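Hevlow Drinks Table: a collection of pictures and notes

Welcome, and thank you for stopping by! Hevlow is a set of 1,402 pictures of drinks being set up at home, with lemons and limes, ice, bottles and a good deal of glassware, and each one comes with a short written note. Branislav Štefanec started it in June as a folder for his own use, and it has grown a fair bit since then.

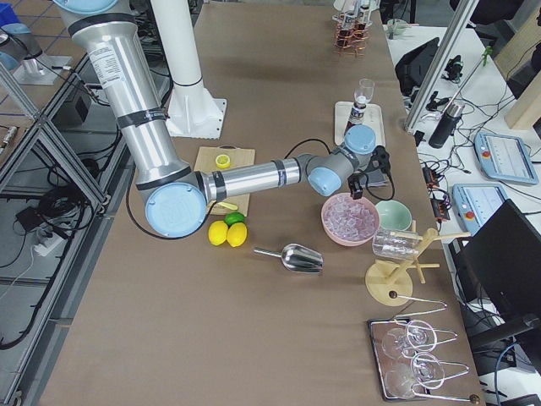 What you'll find on the table

Mostly the ordinary things you would reach for when friends are coming over. There is a light wooden cutting board with lemon on it, whole lemons and a lime close by, a pink bowl full of ice cubes, a steel scoop, dark bottles (one of them with a clear glass pourer) and glasses kept on a wooden drying rack or laid on a mirrored tray. We cover the table in brown kraft paper, and I've grown very fond of how the yellow looks against it.

How the notes are written

Every note is plain text, one file per picture, with the same name as the picture it belongs to. We say "slice" for a full round and "wedge" for everything else, even when the cut is a little clumsy. Bottles are just "bottle" unless the label can be read. Clear glass was the hardest part by far, so please be patient with those notes, and do write to us if you find a tumbler that has been called a wine glass!

Folders

pictures/
notes/
words.txt (the full word list, with spellings)
fixes.txt (changes people have sent in)

Known gaps

Limes are scarce compared with lemons. Around 600 notes still use the older word "rack" for both the bottle rack and the glass rack, and Huia Ormsby is working her way through them as time allows.

Using it

Share it, teach with it, change it as you like, and please mention Hevlow by name. Corrections go in fixes.txt, with the picture name first and the new wording after it.

Last updated 7 March 2022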